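## 4. Where the folding happens

I should say up front that I came to this section with a bias. I fold on the bed. I have always folded on the bed, my mother folded on the bed, and when Roya Ghaffari first suggested that we look at folding surfaces as a topic of their own, I told her there was nothing to look at. She had already read the first batch of household diaries by then, and she let me talk for a while before handing me the stack.

What the diaries showed, over and over, was that people pick the surface long before they pick up a garment. The clothes come out of the dryer or off the line and go to a place, and that place decides a lot of what follows: how big the piles get, which way the folder faces, whether a shirt is folded in halves or in thirds. We had 497 diary entries that mentioned folding in enough detail to use, from households in four towns (Brosteck, Mostus, Jalali and Selel), and in nearly all of them the writer named the surface without being asked. Beds, tables, couch arms, the top of the dryer, a knee. One man in Mostus folds everything against his own chest, standing in the hallway, and is quite proud of it.

### 4.1 The bed as a work surface

The bed is a strange table. It is wide, it is low, it gives when you press on it, and the fabric on top of it grips the fabric you put down. Soudabeh Moradi and I argued about that last point for most of December. Her view was that a sheet holding on to a cotton shirt helps, because the shirt stays where you smooth it. Mine was that it's a nuisance — you flatten one side, the sheet comes along with it, and now you have two things to straighten. The diaries back us both up, which was annoying. People who fold slowly like the grip. People who fold fast complain about it, sometimes at length and with words I had to leave out of the coding sheet.

Height matters more than I expected. With a bed at knee level you bend for every garment, and the entries are full of small tricks for getting around it: kneeling on the floor, sitting on the edge with the pile behind you, climbing right into the middle and folding cross-legged with the clothes in a ring. Hrvoje Živković, who did the home visits in Selel, noticed that the cross-legged folders hardly ever use the whole bed. They work in the patch in front of their shins and throw the finished pieces over their shoulder toward the pillows. He drew me a little map of this and I still have it pinned up.

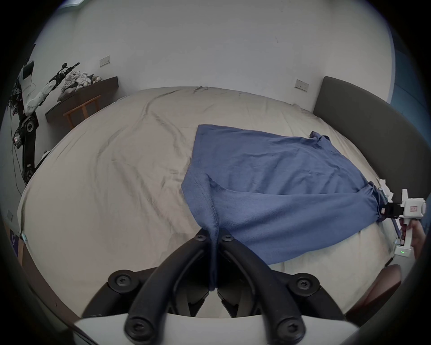

**Figure 3.** T-shirt on a bed, held at both ends.

T-shirts deserve a few paragraphs of their own, because they came up in more entries than anything else and because so many people say they hate folding them. The body of a T-shirt is easy enough. It's the sleeves and the hem that wander. In Figure 3 the blue shirt has been laid down on the diagonal, still crumpled and doubled over on itself, and one sleeve has bunched up and is poking into the air near the far edge of the bed. One corner of the hem is pinched and has twisted into a narrow strand. I would call that a completely normal state for a T-shirt between the basket and the pile, and it is the state our diary writers spend the most words on. "Finding the corners" is the phrase they keep using (we borrowed it as a code), and what they mean is getting from a lump to something with a top, a bottom and two sides that you can trust.

We ended up with three broad ways of finding the corners. The first is the shake: pick the shirt up by the shoulders, snap it in the air, lay it down already more or less flat. It needs headroom and a bit of arm, and it's much more common among people who fold standing. The second is the drag, where the shirt goes down in whatever shape it was in and gets pulled outward by its ends until the middle opens up. Bed folders love the drag. The third is the pat, and I say this with affection because it's my own method, in which you push the wrinkles toward the edges with a flat hand and hope.

The drag has a problem that the other two don't have, and Figure 3 is a handy reminder of it. Pull on a small pinch of hem and the pull runs along a line. The cloth right next to the pinch ropes up, and the wrinkles further away can stay exactly as they were. Several writers had worked this out for themselves. A woman in Jalali wrote that she "takes a fistful, never a corner," and another in the same town said she puts her whole forearm under the shirt before she moves it at all. Roman Baran tried the forearm trick on his own laundry and now won't do it any other way.

### 4.2 Room to go around

The other thing about a bed is what it's up against. A table you can usually walk around. A bed has a headboard, and often a wall on one more side, so the folder gets two or three open edges at best. I had not thought of this as part of folding at all until Kvido Gajdoš started marking, for each home he visited, which edges a person could reach. Of the 14 bed folders he watched, most never left the side they started on. They turned the shirt instead, or leaned over it, or left the far sleeve for last and flipped it in with a sort of swat.

That explained something in the diaries that had puzzled me. People kept describing a "good side" and a "bad side" of their shirts, and I had been coding it as a remark about stains or prints. It was about reach! The bad side is the one away from you, and it gets the sloppier fold. Once I went back through with that in mind I had to recode a whole Friday's worth of entries, with Roya reading over my shoulder and being very nice about it.

Table folders, for comparison, mention sides much less. They also make smaller piles and stop sooner, and they're more likely to carry the clothes to the drawer the same evening. Bed folders have a different deadline, which every one of them brings up sooner or later: somebody has to sleep there. We take up what happens to the unfinished pile at bedtime in Section 5, along with the chair.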